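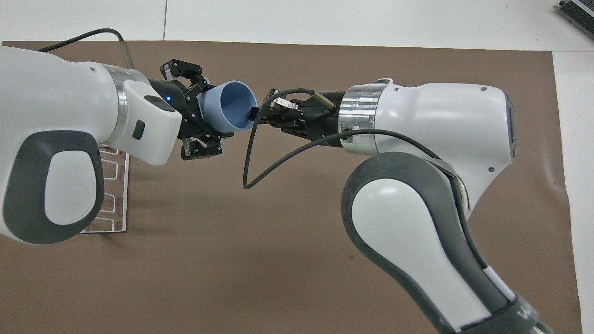

A light blue plastic cup. 

Materials: What Things Are Made Of

Every object is made of one or more materials. A material is the stuff a thing is built from. Wood, glass, metal, paper, cotton, clay and plastic are all materials. A chair is an object. The wood in the chair is the material.

People who design objects choose materials by their properties. A property is something about a material that can be tested or measured. This page explains five properties and then looks at plastic more closely.

Hardness

A hard material is difficult to scratch. To compare two materials, rub the corner of one against the other. The softer one gets the mark. Glass will scratch most plastics. Most plastics will not scratch glass. Diamond will scratch both.

Hard does not mean strong. Glass is hard, but it breaks when it is dropped on a stone floor.

Strength

A strong material can carry a large load before it breaks. Engineers test strength by pulling on a sample with a machine until the sample snaps. The machine records the pull at that moment. Steel wire is strong when it is pulled. Brick is weak when it is pulled but strong when it is squeezed. Walls made of brick work well for this reason: the weight of the upper rows squeezes the lower rows.

Flexibility

A flexible material bends and does not break. Rubber is very flexible. A dry cracker is not. A material that breaks with almost no bending is called brittle.

Some materials spring back to their first shape when you let go. These are elastic. Others stay bent. Modeling clay stays bent.

Absorbency

An absorbent material soaks up liquid. Paper towels are made of tiny fibers with gaps between them, and water moves into the gaps. A material that does not let water pass through is waterproof. Cups have to be waterproof. Towels have to be absorbent.

Conduction of heat

Heat moves through some materials quickly. These are good conductors. Metals are good conductors, so a metal spoon in hot soup soon gets hot at the handle. Wood, plastic and wool are poor conductors. Another name for a poor conductor is an insulator. Pan handles are often made from insulators.

More about plastic

Plastics are made of very long molecules called polymers. A molecule is a group of atoms joined together. In a polymer, small units are linked in a row, like paper clips in a chain. One chain may have thousands of units.

Most plastic is made from oil or natural gas. The factory usually makes it as small pellets. Color can be mixed in at this stage or later. To make a cup, a machine melts the pellets and pushes the liquid plastic into a metal mold. The plastic cools and gets hard. The mold opens and the cup comes out. This method is called injection molding.

There are two main groups of plastics. Thermoplastics get soft each time they are heated, so they can be melted and shaped again. Thermosets are heated and shaped one time only. If they are heated again, they burn or crack, and they do not melt. Many thermoplastics can be recycled in this way. Thermosets are much harder to recycle.

Try it: an absorbency test

You need a measuring cup, water, a tray, and squares of the same size cut from a paper towel, a cotton cloth, a plastic bag and a sheet of writing paper.

Pour 200 milliliters of water into the measuring cup. Push one square under the water and wait 2 minutes. Lift it out and let it drip over the measuring cup until the drips stop. Read the water level again and write it down. The amount missing is the amount the square absorbed. Put the square on the tray. Fill the cup back up to 200 milliliters before testing the next square.

Words to know

Absorbent: able to soak up liquid.
Brittle: breaks with almost no bending.
Elastic: returns to its first shape.
Insulator: a material that heat moves through slowly.
Polymer: a long molecule made of linked units.

Page last checked 3/27/20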